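Jan 7, 2022

A few of you asked what came of the snack counter kit, so this is the long version. I've had the Murko two-arm kit on rental from Temba since June, and I've spent more evenings with it than I planned to. I'm paying for it myself. Temba knows I write a blog but has not seen this post.

The short description of the product: two arms that mount at the back of a table, a gripper on each, a camera at each wrist, a fixed camera that looks at the table, and a computer to run it all. The software is called Amby and comes as part of the rental. The whole package is 600 dollars a month with a one-year minimum. You supply the table, the power and the things you want moved.

Temba sells it as a way to try out counter work before you commit to a bigger system. Their website shows it filling orders at a kiosk. I have a small catering business and wanted to know if an arm could put a cold lunch together from things already laid out: a sandwich, a bag of something, a drink. No cooking and no cutting. I did not expect it to replace anybody. I wanted to see how close it could get.

Setup took me two days. The arms themselves went on quickly. Most of the time went to cables, which are a little too short on one side and much too long on the other, and to the fixed camera, which has to be where it can see the whole table without an arm blocking it every few seconds. The manual has one drawing for this and the drawing is of a different table. I called support and got Piyumi Haque, who had me send her a still from the camera and told me to raise it and tip it down. That fixed it in ten minutes. I have had her on the phone several times since, and she has been good every time.

How you teach it is simple enough. You move the arm through the job with a pair of handles, and Amby records what you did along with what the cameras saw. Do that enough times, leave it to train overnight, and try it in the morning. I recorded 151 runs of the sandwich job before I was happy with it. The getting-started guide suggests you can stop a lot sooner. You can, if the sandwich is always in the same spot.

Mine is not always in the same spot, and it isn't always the same way up either. That matters more than anything else I learned. A triangle lying flat on a tray is a hard thing for a two-finger gripper. The fingers have to come down on either side of something low and soft, and if they close too far they push the bread in and the filling moves. If they don't close far enough, the whole thing slides away from them. Half of my early runs were me learning to do it myself with the handles.

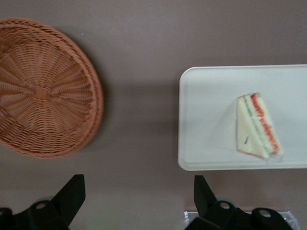

What I ended up doing was splitting the job. One set of runs is for a sandwich that's lying down, and in those the arm tips it up before taking hold. The other set is for a sandwich that's already on its cut edge or its crust, where the fingers can just close on the two flat sides. Amby lets you record these as separate tasks and then join them, and it picks between them from the camera view. This is the best part of the software and it's buried in a menu called Blends. I would have saved a couple of weeks if somebody had told me about it on day one.

The fingers that come with the kit are angled blades with a matte finish. They're fine for boxes and candy bars. For bread I'd like something softer, and Temba does sell padded ones, but they have been out of stock every time I've looked. I tried sticking rubber tape on the inside of mine. It helped with grip and made the tips too thick to get under the edge of anything, so I took it off again.

A note on trays. I started with a white one and a light sandwich on it, which I thought might give the camera trouble. It did not, or at least not that I could tell. What did give trouble was glare. Anything with clear film or a shiny wrapper looks different every time the light changes, and my room gets sun in the afternoon. I hung a blind and recorded a few dozen of the runs again with it down. After that the pickups got steadier. If you are thinking about renting one of these, sort the light out before you record anything. I can't say that strongly enough.

The brown mat came from a flooring store. I mention it only for the reader who wrote in to ask. The kit doesn't include a surface, and a bare shiny table is a bad idea for the same reason as the wrappers.

Once the sandwich was going I started adding things to the table. This was partly to see if the arm would get confused and partly to make the table look more like a counter. I put the drinks at the back in a clear rack, snack packets in a tray, candy bars on a stepped stand, and a sausage grill on the right side. The arm doesn't use most of it. I wanted it all there while I was recording, so the software would learn to leave it alone.

That was a lot of clutter for one table, and there were some bad days. The elbow is the problem. Amby pays close attention to where the gripper goes and less attention to the rest of the arm, so you'll see a nice careful move at the fingers while the upper part swings over toward a row of bottles. You can draw keep-out zones on the screen with a mouse. They work, but each one you add makes the arm slower and a little more odd in how it gets around. I now have a zone for the grill and one for the drinks, and I've left it at that.

I should say something about the sound. The arms are quiet. There's a whine from the joints when they move slowly under load, and a click when the gripper opens. The computer fan is louder than both arms. Temba bundles a little add-on called Sonance that plays a tone when a task starts and a different one when it fails. I turned it off on the first evening, then turned it back on a month later. When you're across the room making coffee it's useful to hear that something has gone wrong. The failure tone is unpleasant, and I guess it should be.

Using both arms together is where I've made the least progress. On paper you have one arm hold the basket steady and the other one fill it. In practice I keep the second arm folded back near its base most of the time and let the first one do the work. Recording with both hands at once is tiring. It's also hard to do well, as your own left and right hands want to move together and the job usually wants them to take turns. Bahman Tabrizi, who has had the same kit longer than I have, told me he never got a two-arm task he'd trust with a customer watching. He still thinks the second arm is worth it for reach. I'm not so sure, given the price, but Temba doesn't rent the single version anymore.

The gripper force setting deserves its own paragraph. It's a slider that goes from low to high with no numbers on it. I keep it just above low for bread. Every software update has moved it back to the middle, and both times I found out by way of a squashed sandwich. I reported this. Piyumi logged it and said it was known. It would be a small thing to fix and I don't understand why it's still there.

With the force set right and the blind down, the standing sandwich is a job I'm comfortable leaving the arm to do while I'm in the room. The fingers come in on the flat sides, lift, and go across to the basket.

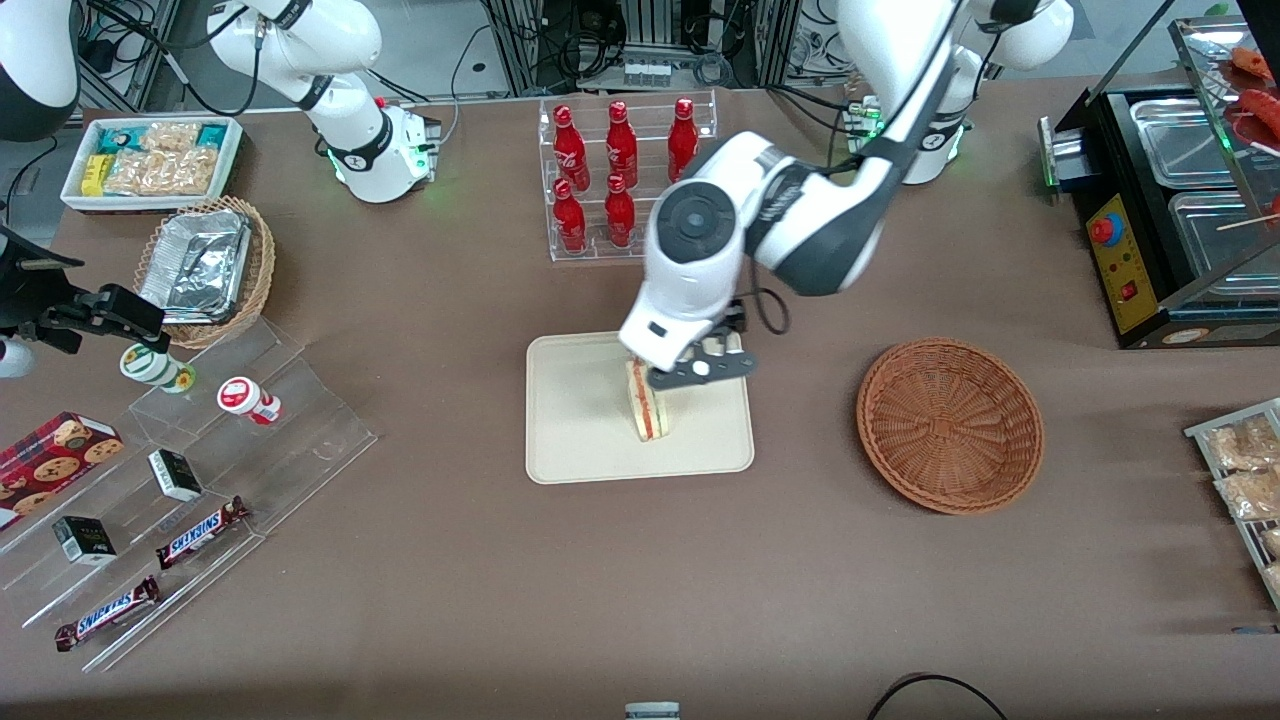
## What it costs to keep running

The rent is the big number, and I gave that above. Training is included as long as you're willing to wait for the overnight slot. If you want it sooner you pay extra per session, and I did that twice in the early weeks, mostly out of impatience. I wouldn't again.

Parts have been cheap so far. One finger got bent when I drove it into the table during a recording (my fault) and the replacement came in the mail in a few days. It goes on with two screws and then you have to run the calibration again, which takes most of an hour and can't be interrupted. Plan for that. I started one right before leaving to pick up a delivery and had to do the whole thing over.

Food is a cost too. You can reuse a sandwich for a number of runs, but by the end of an evening it no longer behaves like a fresh one. The bread gets soft and the shape goes. For a while I used a foam wedge cut to the same size and the results didn't carry over to the real thing at all, so I went back to bread.

Then there's your own time, and that's the part I got most wrong when I was deciding. I figured on a couple of weeks of setup. I'm still recording new runs most weeks, usually when I change something on the table or buy from a different bakery.

I'm keeping the kit until the year is up. Next on the list are the snack packets, which are light and slippery and fold when you pinch them. After that I'd like to try the foil containers. If the padded fingers come back in stock before then I'll order a pair and post about those.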